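Photographing Your Own Kitchen Without Losing the Will to Cook

At some point everybody needs a decent picture of something in their kitchen. You are selling a casserole dish, or letting the flat, or you have made a tart that came out level for the first time in your adult life and you want a record. You get your phone out, and the tart looks like evidence.

I took pictures of homeware for a living for longer than I meant to, mostly jugs, mostly for catalogues that went straight into recycling bins. What follows is what I still use at home. None of it needs proper equipment.

Turn the big light off

The ceiling light is the enemy. It is yellow, it comes from straight above, and it puts a small hot dot on everything with a curve. Switch it off, along with the strip under the cupboards and the one in the extractor hood that you had forgotten was on. Use the window and only the window. Two kinds of light in one picture give you a loaf that is blue on one side and orange on the other, and no amount of fiddling afterwards will persuade it to pick a colour.

In February you get a usable window between 9 in the morning and whenever the neighbour parks his van. Plan lunch accordingly.

Baking paper is a professional material

If the sun is coming straight in, tape a sheet of baking paper over the lower half of the window. Shadows go soft and the whole room calms down. I once worked in a studio in Pladcombe where they had a very expensive fabric panel for this, on a stand, with its own carrying case. It did what baking paper does, and you couldn't line a tin with it.

For the dark side of the subject, prop up something white and bring it in until it is nearly in shot. A chopping board will do, or the back of a cereal box. Move it closer than feels sensible.

Worktops, and what they do to you

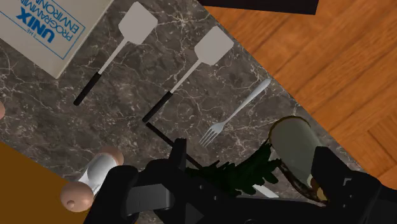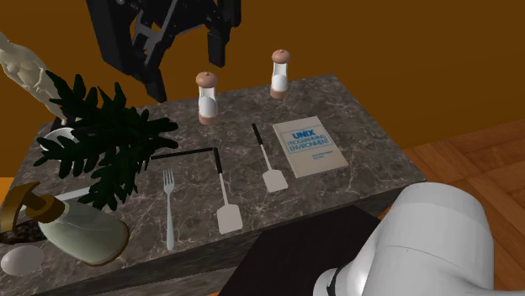
A pale worktop bounces light back up into things, and a dark one swallows it, so the same mug can look cheerful in one house and bereaved in the next. If yours is dark, tap the phone screen on the object and drag the brightness down until the surface goes properly dark again, because phones panic at anything gloomy and turn it to grey soup. Veined stone has its own habit of drawing lines wherever you least want them. On a dark grey marble with fine white veins, like this one, I would shift a small thing such as a shaker an inch or so either way until no vein seems to sprout from its head. Clear glass with something white inside is a gift on a surface like that, and the edges more or less look after themselves. Clear glass on white is a whole afternoon.

Polished stone also shows every wipe mark. Clean it with a barely damp cloth, dry it with a tea towel, then look at it through the phone, because your eyes are far more forgiving.

Pick a height and commit

Most bad kitchen pictures are taken from standing height, looking down at a slant, which is how you see your kitchen when you are cross with it. There are better choices. Go straight overhead for flat things: plates, tools, pies. Get down to counter level for tall things: bottles, jugs, cakes with ambitions. Stand on a steady step for the first and bend your knees for the second. If your knees object, hold the phone upside down so the lens sits nearer the worktop. It saves a good deal of groaning.

Step back, too. The wide setting makes saucepans look pregnant. Use the 2x button if you have one and retreat until you hit the fridge.

Holding still

Rest the phone on a bag of flour and use the timer. A full bag is better than a half-empty one, which slumps. I bought a folding Trakora phone stand one Friday in a moment of weakness, and it nods slowly forward during every exposure like a man in a sermon. The flour has never let me down.

If your camera app lets you set the shutter, 1/20 of a second is fine on flour and hopeless in the hand. Keep the ISO under 600 if you can, or the shadows start to look like gravel.

Steam, shine and other vanities

Steam only shows against something dark with the light coming from behind, so put the soup between you and the window. A little oil on a pastry brush revives vegetables that have been sitting about being photographed. Do the food last. Set everything up with an empty bowl as a stand-in, get the light right, then swap in the real one and be quick.

Then put the phone down and eat it. Cold risotto is the occupational disease of this trade.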